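Wed 21 September
Tín Âu, Nghĩa Hà
Cell 2 report, setup + finger fix (draft 2, appendix still to come)

## What we had to do

Get the knob cell running in simulation before anyone touches the real one at Rastorholm. The cell is one arm with a two-finger gripper over a flat work surface, and a control panel with round knobs lying on it. Task for the arm: come down over the panel, close on a knob, turn it, let go. We took over the cell from the April group, who left a config file and half a page of notes. The notes were wrong about the finger offset, see below.

## Setup

Loaded the arm, loaded the gripper, loaded the panel. Panel model comes from Clondell and had its origin in one corner and not in the center, so the first runs all went to the wrong place. Moved the origin, saved as a new file. Please use the new file.

Wrist camera is mounted on the gripper body looking down past the fingers. Nghĩa set the near clip plane so the finger tops don't get sliced off in the render – took most of one afternoon.

Settings we ended up with:

- finger opening before descent: 20 mm
- hold above surface before closing: 163 mm, then slow descent
- closing force limit: 20 N
- steps per run: 485

## The finger problem

Fingers were not closing evenly. Left one arrived first and pushed whatever was between them over to the right. In the sim this shows up as the knob contact flickering on and off in the log. We first thought friction and spent too long changing friction values, which did nothing.

Real cause was in the joint file. Left finger had an offset from an older gripper (Heller type, shorter fingers) and the right one didnt. Set both to zero, re-homed, ran the close command with nothing under it and watched the two joint readings. They match now.

After that we went back to the panel and checked the view from the wrist camera with the panel lying at an angle.

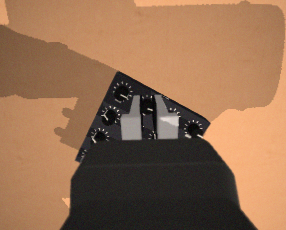 *Fig. 1. Simulated view down past the gripper, fingers over the tilted panel. One knob shows in the gap between them, pointer just below the finger tops.*

The fingers hide a good part of the panel in this view, so reading a pointer right next to a finger is unreliable. Arm shadow also falls across the work surface, and our edge detection was picking up the shadow outline as a panel edge. Fixed by thresholding on the tick marks instead, they are white on dark and hold up better.

## Looking after it

Do this at the start of each session:

1. Home the gripper, compare left and right joint readings.
2. Check the panel file is the new one.
3. One dry close above the surface, no panel.
4. Then load the panel.

If the readings differ, stop and look in the joint file first. Dont start with friction.

## Not done

Panel only tested at a few angles. The outer knobs are hard, the gripper body blocks the camera when the arm is over one side of the panel. Tín wants a second fixed camera, Nghĩa would rather move the wrist one. Ông script for logging torque is in the folder but we havn't run it on this cell yet.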